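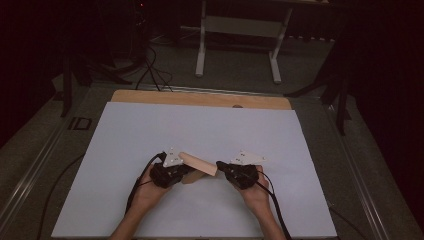
Join our astrology circle as a reader and writer

Lucero is looking for two people who love the night sky, and who love talking about it with others, to join our small team of astrology readers. We have been answering letters and casting birth charts from our rooms in Kultolbridge for a good many years now, and our list of regular correspondents has grown to 400 households, which makes us very happy and also keeps us up rather late at night!

If you have been studying charts on your own, perhaps with a stack of well-thumbed books beside the bed and a family who groans a little whenever you ask what time they were born, then we would dearly like to hear from you.

What you would be doing

Most of the work is written. A person sends us their date, time and place of birth along with a question, and you prepare the chart and write a letter back to them, usually two or three pages long. The questions are the ones people have always asked: whether to move, how to get along with a difficult sister, what the return of Saturn might mean for somebody who has just turned 29 and feels it. You would also take a turn at our monthly newsletter, where each reader writes a column on one planet or one house (Venus is spoken for until February, I'm afraid, as Marichka Polishchuk has a great deal to say about her).

Once a month we hold an open evening at 6 p.m., with tea, and visitors may bring their charts and ask whatever they like. We would love you to come to these if you can, but readers who live too far away are welcome to do the written work only.

Who we are hoping to meet

You should be able to cast a natal chart and explain it in plain words to somebody who has never seen one. We work mainly in the Western tradition with whole sign houses, though Fuad Negash was trained in the Vedic system and is always glad of company. A formal certificate is nice to have and we will gladly read about it, but two of our present readers are entirely self-taught.

Kindness matters a great deal to us. People write when they are worried, and our letters never predict illness, death or divorce, and never tell anyone to spend money or to stop seeing a doctor. We don't sell stones, charms or remedies of any sort, and we ask our readers not to do so privately with people they have met through us.

Hours and pay

The position is part time, 20 hours a week, and you may arrange those hours however suits you as long as letters go out within ten days of reaching us. Pay is by the hour and is the same for all readers, new or old. There is a paid trial of six weeks, during which Gemma Negri will read your letters before they are mailed and talk them over with you.

How to apply

Please send us a letter about yourself and how you came to astrology, together with a sample reading of one page. The reading can be for a friend who has agreed to it, or for yourself, but please leave out the person's full name. Address everything to Natalina Marino at Lucero, Kultolbridge, and include a phone number and the times of day when you like to be called. You are welcome to tell us your sun sign, though it will have no bearing on whether you are hired!

Applications are open until the end of February, and everyone who writes will get a reply.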